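4. Setting the dining table

I do the table last at the Rilholm cottage, after the beds and the bathroom, so I'm not walking floor dust past clean plates. If you're coming over from the Skernport place, the linen is in the hall cupboard, bin 7.

4.1 Shake the purple cloth out over the table and tug the corners until the hem hangs the way you like it. Mine never comes out perfectly even and I've stopped fussing!

4.2 Put down the floral placemats, then a rose plate on each one.

4.3 Fork on the left, knife and spoon on the right. Folded napkins go straight on the cloth (any color, mix them up).

4.4 Add the pink bowls and tumblers. I carry the bowls two at a time, one in each hand, and rest each one on the rim of its plate.
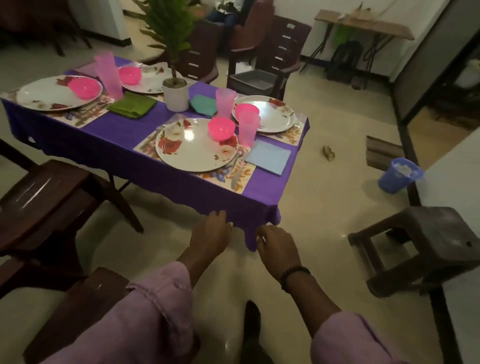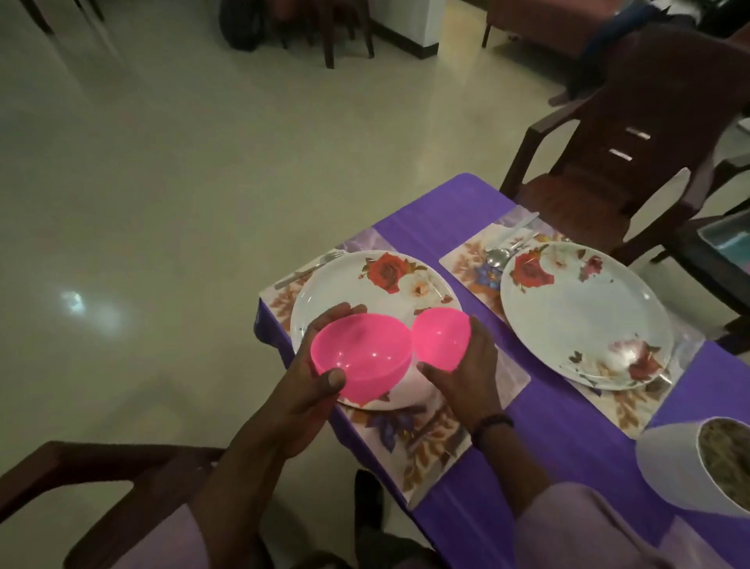
4.5 Look over every plate before you leave. If there's even a crumb on it, back to the sink it goes.

Note: the cloth washes on cool, by itself. I put it in with the white towels once, in April, and we had lilac towels all summer.

Caution: keep the tumblers away from the stove. They're plastic and they will warp.

5. Locking up

5.1 Windows first, then the back door (lift the handle while you turn the key, it sticks).

5.2 Set the key box to 1733.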